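June 18, 2021

Up at half five again, no alarm, head already going. Wrote till the bins came. Chapter nineteen is still a mess but it's a mess with an ending now, so. Progress. Didn't look at the word count until I'd had toast, then looked, 460. For two and a bit hours. Well, some of them are good.

The email from Brilter came at ten past nine. Had to read it standing up in the hall. They want the book. They WANT it, small advance, very small, paperback and ebook, but they want the second one as well if I can show them an outline by August. I don't have an outline. I have a page in the back of the gas bill notebook that says "sister comes back?? boat??" and an arrow pointing at nothing.

Rang Salma Fahmy straight off, she didn't pick up, rang again, she picked up and said are you dying. Told her. She screamed so loud that I heard her dog start. She has read every draft of this thing since it was called The Ferryman's Wife and had that awful prologue with the gulls. Three years of it. She gets the dedication, I've decided, though I won't tell her yet or she'll want to edit it.

Things Brilter want changed:
The title. Knew it. Nobody can say Totholm, apparently, and the sales person thinks it sounds like a crime novel. It's an island, they kiss on it, what do they want.
The first meeting moved up to chapter one. At the moment he turns up on page 25 and they say that's late for a romance. Fair. Salma said the same in the spring and I sulked for a week.
Less weather.
His name. There's a Callum in two other books of theirs coming out next year. I've been calling him Callum so long I don't know who he is otherwise. Tried Ewan on the bus. Tried Rory. Rory is a dog's name. Ewan then, for now.

Felt a bit sick all morning, the good kind mostly. Kept thinking about the other ones. I've got the whole list of places I sent it, in the blue folder, and I did get it out and look. 98 agents and publishers counting the first book, which is in the drawer where it belongs. Some never answered at all. One answered to a Miss Fellowes, who I am not. Kept that one.

Bus into Kunthorpe at eleven becuase I couldn't sit still. Library still only letting so many in, had to queue on the steps with my mask steaming my glasses up. Took out two romances from the Brilter list to see what they do. Read one on the wall outside, all the way to the bit where he finds the letters. Heroine meets the hero on page 6, in a lift. No weather at all. Hmm.

Naciri was open so had a coffee there, outside table, wind going right up my sleeves. Wrote on the back of the receipt:
- sister comes back in the autumn, not the spring
- she's the one who sold the boat
- does Ewan know?? he must know
Then I thought if he knows, why doesn't he say. And that's the book, isn't it. That might be the second book. Wrote it down twice in case. Paid, left my umbrella, went back, got it, left my library books, went back. The girl behind the counter didn't say anything but she had a look on.

Home by two. Meant to do the contract questions for Brilter, did one of them. What are "subsidiary rights" when they're at home. There's a writers' group that looks contracts over if you join, must find the form. Do NOT sign anything before that. Underlined this in the kitchen diary as well.

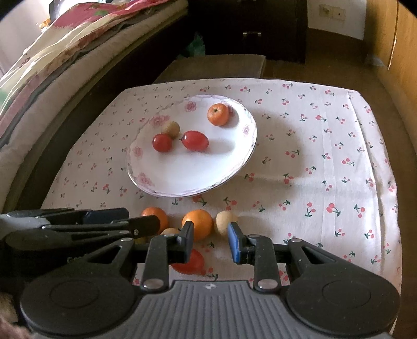
Opened nineteen again after tea just to see. The proposal still doesn't work. She's too quick to say yes, she's been cross with him for eleven chapters and then he turns up with a rope and she melts. Cut the rope. Put it back. Tried it with her doing the asking, on the slipway, and him not hearing the first time so she's got to say it again, louder, with the ferry people looking - better. Much better. Laughed out loud at one bit, which I never do at my own stuff. Saved it in three places.

Also there's a biography needed, fifty words, third person. Have got as far as "lives near the sea". I live forty minutes from the sea. Salma texted "say you have a cat". I don't have a cat.

Haven't told Mum. Will tell her at the weekend, properly, on the phone, not by text. She'll ask if there's anything rude in it. Chapter fourteen. Oh god, chapter fourteen.

Tomorrow: contract form. Title ideas, at least ten, none with tide in. Reply to Brilter and sound normal. Ring Salma back, she's had a thought about the sister and won't put it in writing. Milk.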